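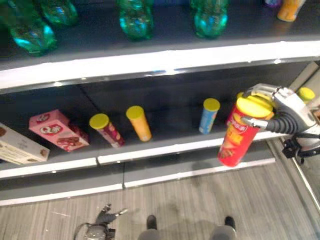

Daranee Chaiyaporn thinks I'm being a snob about corner stores, and she told me so in three separate messages after my last column. Her point, if I'm being fair to it, was that people who wax poetic about the little shop on the corner mostly do their real shopping someplace else, and then act heartbroken when the little shop closes.

Well, ouch. She's got me there, a bit. I drive out to the big place in Skaltanport every other Saturday like everybody else in Fluststead, and I come home with enough paper towels to wrap the house. But I still think she's wrong about what the small shop is for, and I've been stewing on it all week.

When I moved here I didn't know a soul. I had a mattress, a lamp and a phone that got one bar if I stood in the bathtub. The store at the end of my block was 400 steps from my door (I was new in town, I had time to count) and I went in most evenings for something dumb. A soda. Gum. One onion! I didn't need half of it. I needed somebody to say hi to me, and Boonmee Klinhom said hi from behind that register every single time, even in the middle of a phone call.

You can't put that on a receipt. I paid 50 cents more for the soda than I would have in Skaltanport and I'd call it the best money I spent that year.

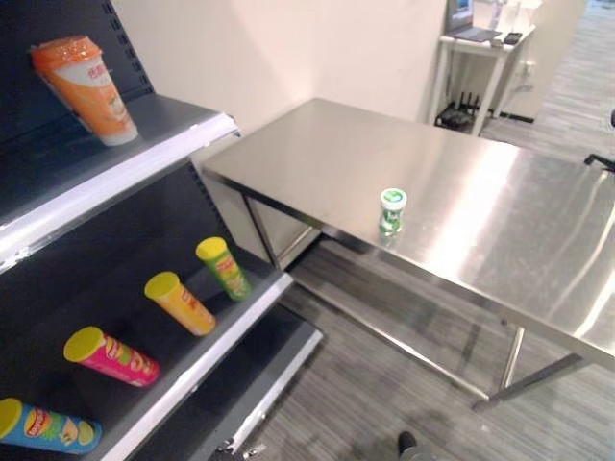

And snacks are a big part of it, I think, more than the milk and the eggs. Groceries are a chore. You plan them, you make the list, you go when you have to. A snack is a whim, and a whim needs to be close by or it goes away. Kids get this completely. Give a ten-year-old two dollars and a shop she can walk to and she'll learn more about making up her mind than I could teach her in a month. My niece once took so long choosing that I sat down on the curb outside and read most of the paper.

Now, Daranee would say (she did say, message number two) that a vending machine is close by too. Sure. I've got nothing against them. But I've never had one ask how my knee was doing.

What bugs me is how we talk about this in town. The zoning plan for the Cudirska side has room for 1,402 new homes and I went through the whole thing looking for one shop you could reach without a car. There's a "future retail opportunity" out by the highway ramp. Try sending a kid there for gum. I asked about it at the open meeting and was told that small stores are welcome to apply, as if the trouble were shyness. Somebody has to leave a ground floor free for them and keep the rent down for the first few years, and that has to be in the plan before the concrete gets poured.

So yes, Daranee, I'm a hypocrite with a garage full of paper towels. I'm still going to the next meeting, and I'm bringing up the ground floors again. You should come. We can walk over and get a soda first, my treat.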